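Status: draft 3, November. Supersedes the Kekidura spreadsheet. Column names have changed; check your import scripts.

# Nakport desk screen measurements

Dimensional and fabric data for the Nakport range of freestanding and clamp-on desk screens, as supplied to fit-out contractors. One row per screen variant, 293 rows in total.

## Files

- `screens.csv`: overall sizes, mass, frame type
- `fabrics.csv`: upholstery codes and colour names
- `clamps.csv`: bracket fit by desktop thickness

All lengths are in millimetres. Mass is in kilograms and includes the feet. Height is measured from the desktop, so a clamp-on screen with a 95 mm skirt below the desk edge lists the skirt separately in `skirt_mm`. 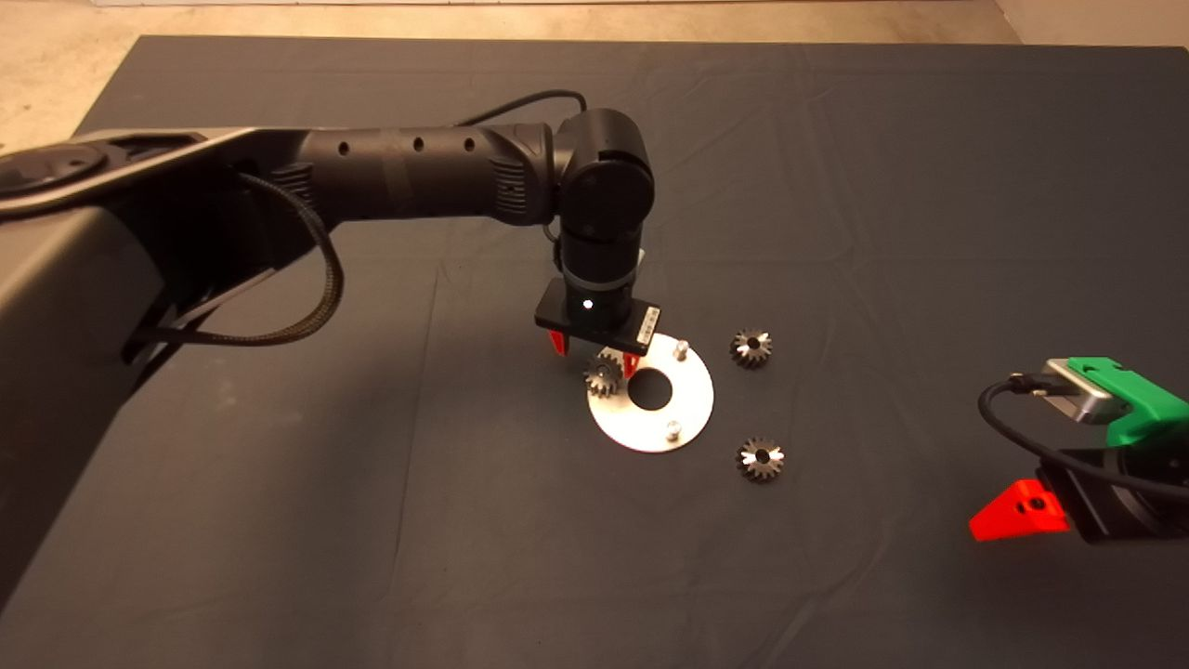 Fold-out side wings are recorded at full extension. Where a wing locks at more than one angle, `wing_depth_mm` holds the 90 degree value and the others go in `notes`. Zepeda variants have fixed wings of 300 mm and leave `notes` blank.

## Known issues

- Grey and charcoal share the code `GR2` in rows imported from Kekidura. Match on `fabric_id` instead.
- Darnell brackets are listed twice, once per finish. Filter on `finish` before joining.
- Mass is missing for the 200 mm riser panels.

## Usage

```
python check_units.py screens.csv
```

The script flags blank dimensions and any value that looks like centimetres. It doesn't modify the file.

## Licence

Internal and contractor use. Fabric colour names remain the property of the mill and shouldn't be republished in catalogues.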